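Mastering notebook, August, started a little after 4 in the afternoon

Jekstead, "Cestmont" LP, side A, second pass

I promised myself I would write this one up the same day, while my ears still remember it, so here goes, and apologies to whoever has to read my rambling later. The short version is that side A is nearly there, side B needs another look at the last song, and I am now fonder of this record than I expected to be when the files came in.

For anyone picking this up cold: Jekstead sent us mixes of the whole album, and the idea from the start was a 12 inch pressing with the digital release coming off the same masters, more or less. I say more or less, as the vinyl side always wants its own little kindnesses. The label, Trusus, is pressing 300 copies, and 200 of those are already spoken for by the mail order people, so we don't have a lot of slack if the first test pressing comes back sounding like a frying pan. I'd like it not to.

Track one, "Ağca." (Please keep the accent mark and the cedilla off the c and on the g respectively, or rather: it's a g with the little bowl on top and a plain c. I got it wrong in the metadata the first time and Estela was very gracious about it.) It opens on a harmonium drone and a good long breath before the voice comes in, and I love that opening so much that I was scared to touch it. Yesterday's pass had a high shelf on it that I thought was lovely at the time. Came back to it this afternoon with fresh coffee and it sounded like somebody had left a window open. Took the shelf off completely. The drone sits back down where it belongs and the voice seems closer, even though I haven't done a thing to the voice.

The low end on this one is wide, wider than I'd like for the lathe. There's a bowed bass that someone double-tracked and panned left and right, and it wanders down there in a way that is gorgeous on headphones and will give the cutting engineer a stomachache. I tried summing everything under 200 Hz to mono and lost too much of the wobble. Then I tried 132 Hz, which I landed on by ear and not by any science, and there it was - the wobble stays and the bottom tightens up. I wrote it on the sticky note on the left monitor and I'm writing it here too, in case the sticky note goes the way of all sticky notes.

Track two is the fast one and it gave me no trouble at all, bless it. A touch less limiting than the first pass. The snare had been getting a little papery every time the choir piled in, and now it doesn't. I also shortened the gap between one and two. The band had asked for a long pause and I understand why, but on the speakers in the kitchen it felt like the record had stopped. Will ask before I commit to that, it's their album.

Track three, the waltz. Estela Carrasco sings lead on this one and plays the nylon string guitar, and I think it's the best thing on the record. She called while I was working on it and we had a nice long chat, part of it about the song and part of it about her tomatoes. Her notes, as best I could scribble them: she doesn't want the finger squeaks cleaned up, she wants the chair creak before the last verse left alone, and she thinks the s sounds are too much on the second line. She is right about the s sounds. I'd been hearing it as brightness in the whole mix and chasing it with EQ, which was silly of me. Put a gentle de-esser on just that section and backed out of everything else I'd done. Much happier! The chair creak stays. I'd have fought for the chair creak.

Side A closes with the instrumental, and my only worry is that it's the innermost track and has all those hand bells in it. Bells near the label are asking for trouble. I've pulled the top down a little at the loudest point and left the rest. If the test pressing splashes there, the next thing I'd try is swapping it with the waltz, which is softer up top, but I know the running order was argued over for a long time and I'd hate to be the one who reopens it.

Things to do before the next session:

Ask Estela and the others about the gap after "Ağca"
Listen to all of side A in the car, both ways, windows up
Find the better cable for the turntable preamp, the hum is back on the right side
Send the lacquer notes to Trusus with the 132 figure in them
Side B, last song: is the fade too quick or am I just sad that it ends

One more thing about levels. I matched everything by ear against the mixes and then checked the meters afterward, and I'd like to keep doing it in that order. When I look at the meters first I start mastering the meters. The new passes are quieter than the old ones and I expect a note about that from somebody. Please play it loud before sending me the note, that's all I ask, there's a knob for it and it's a very nice knob.

I've saved the session under the usual name with "second pass" on the end, and the old one is still there in case I've talked myself into something foolish today. Packing up now, my ears are done, and the waltz is going to be in my head all through dinner.
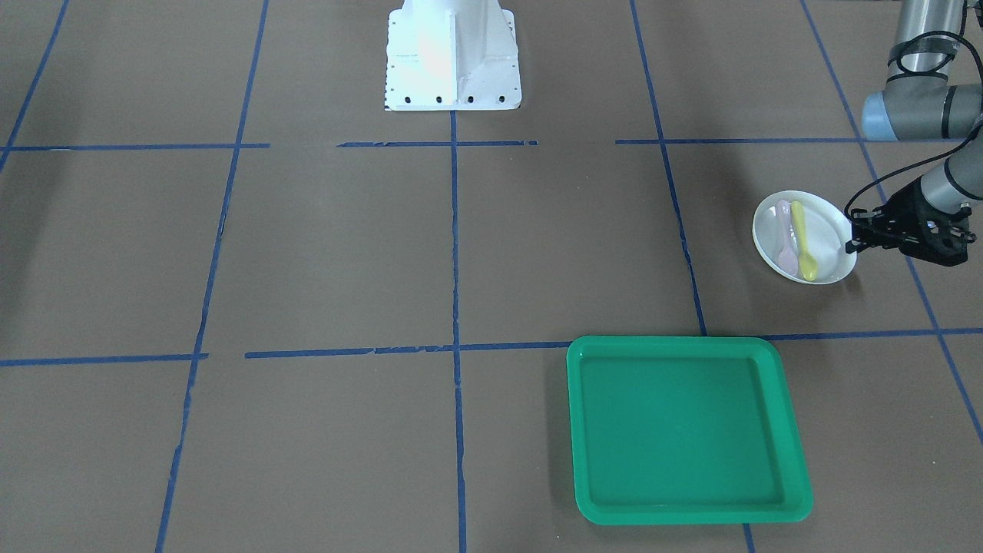
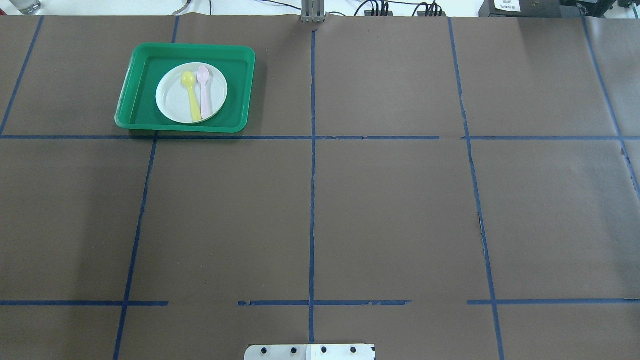
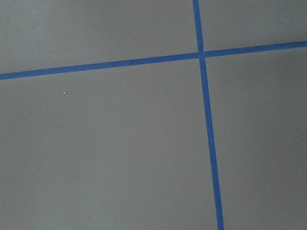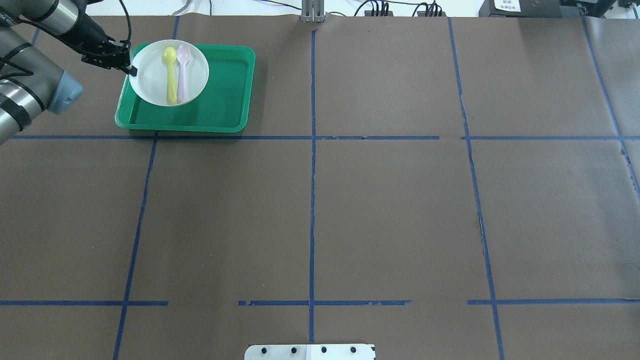
Last one: green tray, white plate, yellow spoon and pink spoon.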